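Edeck Assembly Boards – Progress Report to the Tasent Fund
14 Feb 2022
Prepared by the Hornoditz workshop

Where we are

When we last wrote, the Edeck board was a drawing and a fair amount of optimism. It is now a board. It lies flat, it takes pegs, and it has survived a full month on a bench where people put down coffee.

For anyone new to the file, Edeck is a set of practice boards for small-part assembly: pegs, knobs, things that turn, things that refuse to. The grant covers four board layouts and the loose parts that go with them. Two layouts are finished. The third is close, and the fourth is a sketch that two of us like and the rest are being polite about.

What the money went on

Most of this period's spending was on pegs. We budgeted for one batch and bought two, having learned that a peg which fits beautifully in the morning can be a different peg by late afternoon, once the heating in the Lodhi building has had its say. The second batch is a shade slimmer and has behaved. We kept the first batch for the drawer where such things go.

Sheet material came in under budget. Printing came in over, mainly on account of the outlines. Our first outlines were thick and handsome and people kept trying to line parts up with the wrong side of them. The current ones are thin. They look less impressive in a meeting and work much better on a table.

The color question

You asked in July why everything was the same gray. So did everyone else. The loose parts are now blue on a white board, and searching for dropped pegs takes up a great deal less of the working day. We would like to claim this was the result of careful study. It was the color the supplier had in stock.

Trials of layout two

We ran 90 trials on the second layout, always on the black tabletop, which gives a good contrast at the edges of the board and shows every crumb. The pegs are the slow part, as expected. They are small, they stand close to one another toward the lower end of the board, and placing one without disturbing its neighbor takes patience. The knob with the toothed base has caused less trouble than we feared – the post on top gives you something to get hold of. 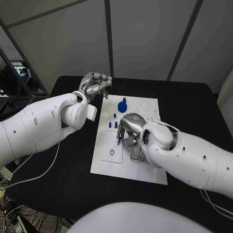
Layout two on the bench, with a blue peg held just above the board.

Two changes came out of the trials. The raised area will get slightly more room between pegs, and the board will be given feet, as a perfectly flat sheet on a smooth table likes to travel.

What is late

The storage trays. They were promised for this report and will be in the next one. Until then the parts live in envelopes, labeled by hand, and the labels are mostly right.

Next period

Finish layout three, settle the argument over layout four, and send one complete set to your office so that you can lose a peg of your own. We are not asking for any change to the total, only for leave to move the sheet material savings across to printing. A short yes by email would do.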